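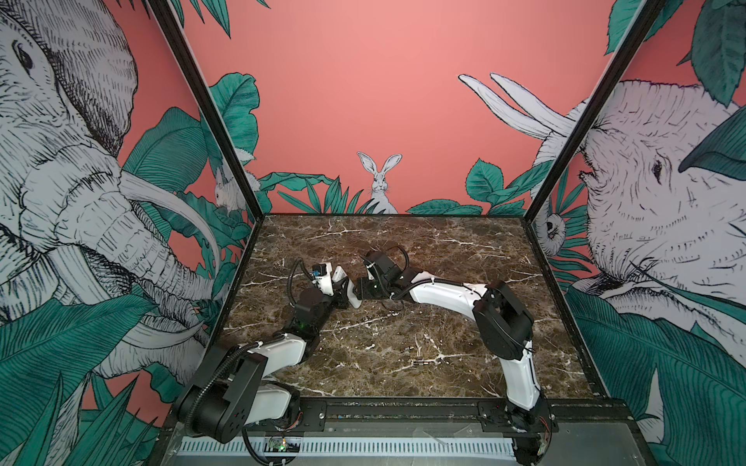

Prekholm library to close its Casska Street branch until December

The Casska Street branch of Prekholm Library will close on 20th July so the roof can be replaced and the children's area rebuilt. It is due to reopen in December.

Branch manager Sointu Nieminen said the roof had been patched several times and the last round of storms made another patch pointless. Water came through above the large print shelves and 585 books had to be thrown out.

"We dried what we could," she said. "The local history folders were in the back room, so they were fine."

The work will be done by Pelkonen, the builder that fitted out the town's pool change rooms. Site supervisor Lauri Ahonen said the old roof sheeting would come off in sections, starting at the car park end. The footpath beside the building will be fenced off while that happens, and people walking to the primary school will need to use the other side of the street.

Inside, the children's area will move from the front windows to the quieter side of the building, with lower shelves and a wider doorway for prams. The public toilets will also be redone. The meeting room is staying as it is, apart from new carpet and a sink.

Loans from Casska Street have been extended until the branch reopens, and no fines will be charged on them. Books can be returned at the main library in the town centre or through the chute at the Bidska shops, which is emptied every morning. Holds already placed will be sent to the main library unless the borrower asks for them to go elsewhere.

Storytime will move to the Bidska community hall, starting at 10 am as usual. The English conversation group run by Sibel Aksoy will meet at the main library, on the second floor. She said there was space for 16 people and new members were welcome.

The home delivery service will keep running – drivers will collect from the main library instead, so some deliveries may come later in the day.

Two parking spaces outside the branch will be taken up by a skip during the works. Residents with questions about noise or access can speak to Zuzana Jireš at the council's front counter.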